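Puesta en marcha del alcoholímetro Skakley (parte 2: primera prueba y calibración)

Si vienes de la parte anterior, ya tienes el aparato fuera de la caja, con las pilas puestas y la fecha metida. Si no, vuelve un momento, que sin fecha el Skakley no guarda ni una lectura (me pasó la primera semana y perdí todas las pruebas del fin de semana, ¡qué rabia!).

Yo lo uso en la cooperativa de reparto Lovatwood, donde soplamos todos antes de coger la furgoneta, yo la primera. Pero los pasos son los mismos si lo quieres para casa.

Antes de empezar

Necesitas una boquilla sin abrir y un sitio ventilado. Nada de hacerlo en el cuarto donde guardas el gel de manos o el limpiacristales, porque el sensor lo huele todo. Y espera 18 minutos desde lo último que hayas comido, bebido o fumado. El enjuague bucal también cuenta, que luego vienen los sustos.

Primera prueba

1. Mantén pulsado el botón lateral hasta que suene un pitido corto. La pantalla empieza una cuenta atrás desde 40.

2. Mientras calienta, no lo muevas ni lo tapes con la mano. Yo lo dejo en la mesa y me olvido.

3. Saca la boquilla de su bolsita por el extremo ancho y encájala hasta notar el clic. Si baila, sácala y vuelve a empezar.

4. Cuando aparezca SOPLE, coge aire y sopla seguido, sin apretar demasiado, hasta el segundo pitido. Es más un soplido de enfriar sopa que de inflar un globo.

5. Lee el resultado y apúntalo. Se queda en pantalla unos segundos y después pasa a la memoria.

Nota: el resultado sale en miligramos por litro de aire espirado, y mucha gente lo compara con las cifras en sangre, que van en gramos por litro. Son escalas distintas, no las mezcles.

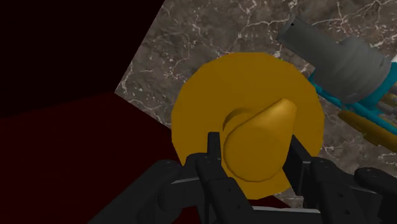
6. Tira la boquilla. Una por persona y por prueba, aunque seáis pareja y os dé igual.

7. Si hay otra persona esperando, pulsa el botón una vez y deja que el aparato se purgue solo antes de que sople.

Precaución: un cero en pantalla no te da permiso para conducir. Si has bebido, aunque fuera anoche, y te notas raro, deja las llaves. El Skakley es orientativo y no sustituye la prueba que te haga un agente en carretera.

Calibración

El sensor se va desviando con el uso y hay que llevarlo a revisar. El nuestro pide calibración a las 349 pruebas y avisa con una C que parpadea. Parece mucho margen, pero con toda la plantilla soplando cada mañana llegamos en nada.

1. Anota el número de serie, que está bajo la tapa de las pilas.

2. Descarga la memoria con el programa Kopecký (el cable viene en la caja, el corto). En el taller la borran, así que no te saltes este paso.

3. Quita las pilas y manda el aparato al taller de Codholm en su funda rígida. En sobre acolchado no, por favor, que uno nos llegó con la pantalla rajada.

4. A la vuelta, comprueba que trae pegatina nueva y haz una prueba en blanco: que sople alguien que no haya bebido nada en más de 24 horas.

Nosotros lo mandamos siempre en noviembre, antes del jaleo de las cenas de empresa, aunque no haya salido la C.

Si algo falla

Sale FLUJO: has soplado flojo o a trompicones. Espera a que se purgue y repite.

Sale una lectura altísima y no has bebido: enjuágate la boca con agua, espera otra vez el tiempo completo y cambia de boquilla. Si se repite, aparta el aparato y no lo uses con nadie hasta que lo revisen.

No enciende: mira las pilas. La de la izquierda va al revés de lo que te pide el cuerpo.

El registro de lecturas y quién puede verlo van en la parte 3, que la ha escrito mi compañera Regula Kuster. Léela antes de poner el aparato en un centro de trabajo, porque ahí entran los datos personales y conviene tener el consentimiento firmado desde el primer día.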